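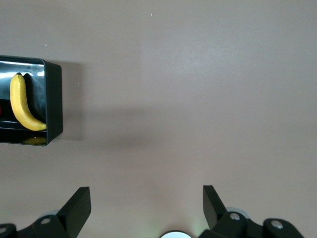

The packers on the late shift at Clollow asked whether the new cells would mean fewer of them, and were told that the number of posts stays the same and the content of the posts does not. Lifting fruit into trays takes up less of the shift. Checking, clearing faults and correcting grips take up more.

Cell Attendant, Fruit Tray Line (4 posts)
Wuncombe Produce Packing, Clollow site

The line packs mixed fruit into trays for office and school delivery. Part of the picking has moved to two-finger grippers with wrist cameras. Attendants work beside the cells and take over by hand when a pick fails.

Duties
Start and stop cells according to the shift sheet.
Clear stopped picks and log the fault code in Pärn, our line software.
Move the gripper by remote control when a fruit is lying against a tray wall or under another fruit.
Remove bruised fruit and record the type.
Wipe camera windows, lights and finger pads at each break.
Hand pack on the manual benches for part of every shift.

What has changed
Before the cells, a packer handled 752 trays per shift. An attendant now hand packs 319 and oversees the rest. There is less repeated reaching, and more standing and screen work. Attendants rotate between cell and bench. Individual pick rates are no longer displayed on the floor – fault logs are kept by cell number only.

Requirements
Able to stand for most of a shift and to tell ripeness by color.
Comfortable with a touch screen and a hand controller.
Packing experience is useful. Robot experience is not required.

Training
New attendants complete 12 paid shifts with a trained attendant, the first of them at our Mellcombe site. Current packers may apply and keep their grade and length of service.

Hours and applications
Early and late shifts, fixed for each month. Apply at the Clollow gate office or through the Wuncombe jobs page. State which shift you prefer and whether you have worked on a packing line before. A walk-through of the line is held every Wednesday at 2 p.m. – closed shoes are required.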